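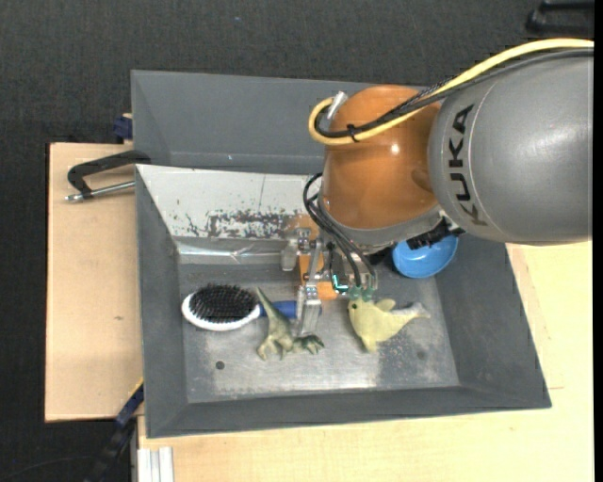 Yi-an Han asked whether the bin set would still be any use with the failed grasps left in, and whether anyone could train on it without owning a KUKA. Yes to the first. The second depends on what you want out of it, see "Using it" below.

Print this page | E-mail this page

Filed under: Shop Projects > Robots & Automation

# Sendine bin-picking set

Grasp attempts recorded at the Whitlock shared workshop. One arm, one metal bin, household things and toys. Maintained by Folke Engström.

Last updated February 11, 2026

## What's in it

- 3,910 grasp attempts, of which 1,346 are labeled as successful
- 60 objects, including a hairbrush, a bowl, a toy dinosaur and a soft dolphin
- one fixed view of the bin
- gripper opening and joint positions for every attempt

An attempt counts as successful if the object is still in the gripper 6 seconds after the lift starts. Anything dropped before that is a failure, even if it got most of the way up.

## Setup

The bin has sloping walls and a recessed flat floor. It is clamped at the rim – before we did that, it crept whenever the fingers pushed on the floor, and the attempts from those evenings were thrown out. If you build your own, clamp first and calibrate after.

Cables run along the outside of the arm and are tied near the wrist. Leave slack there. We pulled a connector in July by tying it too tight.

## Layout

`attempts/` has one folder per attempt. `objects.csv` lists names and weights. `splits/` holds the train and test lists, divided by object, so nothing in test shows up in train.

## Using it

The loader is called `fimum` and lives in the same repo. Run `fimum check` before anything else, it finds broken downloads. Grasp points are stored in bin coordinates, so other arms can use them. The joint positions only make sense for ours.

## Known problems

- The floor is bare metal and reflects. Depth is bad in the bright areas.
- Soft toys are over-represented in the successes.
- A few labels for the hairbrush are wrong – Kisari has a corrected list, not merged yet.

## License

CC BY 4.0. Send fixes as pull requests.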